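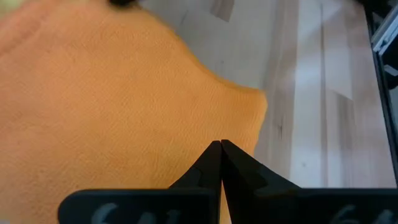
When the power bill is bigger than the rent

I rent a small unit in Kandovby, 200 square meters, where I make ceramic tiles with one employee. Last Tuesday I opened the electricity bill for August and I had to sit down. It was higher than my rent, for the first time in 14 years of work.

My contract with Trirkent had a fixed price, and it ended in July. I received a letter about it, this I must admit, and I put it in the drawer. After that they moved me to the variable tariff. For a big factory there is a person who watches these dates. In my company this person is me, and I was busy with the kiln.

I called Goodwin, the broker that my neighbor Lambros uses. They offered a new fixed price, but they want a deposit of 2000 euros, as my yearly use is small and my firm is "not rated." A bakery in the next street got the same answer. So the small user pays more for each unit and also must pay before.

For now I changed what I could. We fire at night, two times a week and with a full kiln — before it was four times, often half full. Customers wait longer. One of them already canceled an order for 20 boxes, and I understand him.

I did not sign with Goodwin yet. I wait for one more offer, from Nosard, and I will write when I have it.

Comments

Shona Ngata: Ask Goodwin if they take the deposit in parts. They agreed to it for my laundry, but only after I asked two times.

Ozan Yüksel: Same letter, same drawer. Is the night price from Trirkent really lower on the variable tariff? Mine is not.

Contact | © Žydrūnas Vanags | Back to top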